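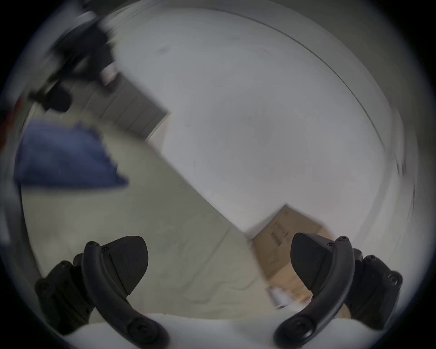
Subject: Re: [riltora-users] Shared calendar shows events an hour off

Replying on the list so it ends up in the archive. I had the same problem for most of October and have it working now.

> I moved our choir's calendar from Sedeo to Riltora last month. Everything
> came across, but all the rehearsals now show up an hour late on some
> people's phones and at the right time on others. The web page has them
> right. I tried deleting the calendar and importing it again and got the
> same result. One of our altos has missed the start twice.
>
> Is this a setting on our side or does each member have to change
> something? There are 30 of us and I would like to avoid walking everyone
> through it.

It's on your side, mostly. The export file from Sedeo doesn't name a time zone for repeating events. It writes a fixed offset from UTC, taken from the day you made the export. Riltora keeps that offset as it is. The web page ignores it and uses the zone in your account settings, so it looks right there no matter what. Phones follow the offset, and those that look right probably still have the old Sedeo calendar subscribed as well, with the new one hidden behind it. Ask one of the people who sees the correct time to check for that.

Importing again won't help as long as it's the same file. What worked for me:

1. In Riltora, open the calendar settings and set the time zone for the calendar itself. This is a separate setting from the one in your account. Mine was blank.

2. Open the export file in a plain text editor. Look for the lines starting with DTSTART and DTEND. If they end in something like -0400, that is the problem. Take the offset off and put the zone name in front, the way it's shown in the Riltora help page on imports. Search and replace handles it. We had 100 events and it took less time than writing this message.

3. Delete the imported calendar, empty the trash (it holds on to the old event IDs and will quietly merge them back in), and import the edited file.

4. Have people remove the old subscription and add the new one. I couldn't find a way around this step. A short note with the link was enough for most of our group.

If you only have a few repeating events, skip the file and type them in again by hand. A weekly rehearsal is one event with a repeat rule, so you may have very few.

Two other things I ran into. Exceptions don't survive the edit very well. If you had canceled a single rehearsal for a holiday, it will come back, so go through the season and check those dates. All-day events were fine and should be left alone - they have no time in them and adding a zone makes Riltora reject the line.

Also, reminders are stored per person and not in the file. Anyone who had one set will need to set it again. I forgot to mention that to our people and heard about it.

On the missed starts, for the short term I put the start time in the event title, as in "Rehearsal 7:30 pm". It looks clumsy but everyone could see the right time while I sorted out the rest. We have kept it that way.

I saw someone ask here a while back whether the Kakakhel sync tool fixes this on its own. I tried version 3 and it does not. It copies the offset across like everything else. Version 2 dropped repeating events entirely, so at least that part is better.

If your file has something other than DTSTART lines with an offset, paste one event to the list with the address taken out and I'll have a look.

--
riltora-users mailing list
To unsubscribe, send a message with "unsubscribe" in the subject line
List hosting by Zoltum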